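Bug of the month: the grip that wouldn't let go

Our July pick comes from Sorin Mladenović, and it's a beauty! He was running the Homik clutter test in the Varnia simulator, where the arm has to clear a crowded stand without knocking anything off. Every so often the gripper would close on an object, lift it, open again, and the thing would just hang there in mid-air as if glued.
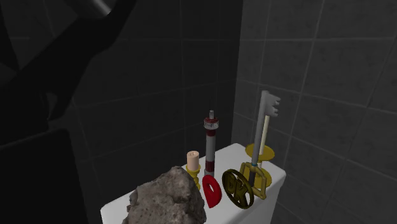
The Homik clutter test in Varnia: seven objects on one small stand.

Sorin went back through 148 runs and found 13 with the fault, nearly all of them on the pieces with holes in them, like the red pin and the round DK emblem. The collision shapes for those two had tiny overlapping faces inside the openings, so the solver kept finding a contact after the fingers had moved away. The rock, lumpy as it is, never stuck once.

New shapes for both pieces went into the Viseck branch on Friday, along with a check that stops a run if a contact outlives an open command by 2 seconds. Please pull before you start anything long, and if you see a floating object, send Sorin the log (he really does want them all). The same check goes onto the real arm next, once Kos has signed off on the stop behaviour.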